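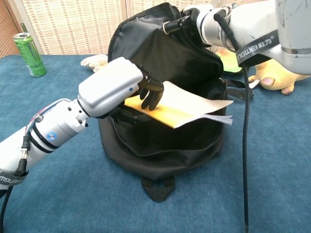

Jurano Introduces the Tivgate 24 Portable Speaker

Costen, October. Jurano announced today its new wireless speaker, the Tivgate 24. The speaker plays up to 24 hours on one charge at middle volume, and it weighs 598 grams with the battery inside.

The battery has a capacity of 3000 mAh and can be changed by the user with a normal screwdriver. In the former model the customer had to send the whole speaker to the service center, and many customers wrote to us about this point.

"We listened to these letters during almost two years," said Young-sook Geum, product manager of Jurano. "Now the customer can order the battery and change it at home in a few minutes."

Pairing is also made more simple. The user holds the power button for three seconds, hears a short tone, and chooses the name Tivgate on the phone. Two phones can stay connected at the same time. If a call comes in, the music stops and starts again after the call. The wireless range is 33 feet in an open room.

The Tivgate 24 comes in black, gray and dark green. In the box are the speaker, a charging cable and a printed guide. The wall charger is sold separately.

Sales start on Tuesday in all Myung stores and in the Jurano online shop. Spare batteries will be offered from the same day.

Press contact: Jurano Press Office, Costen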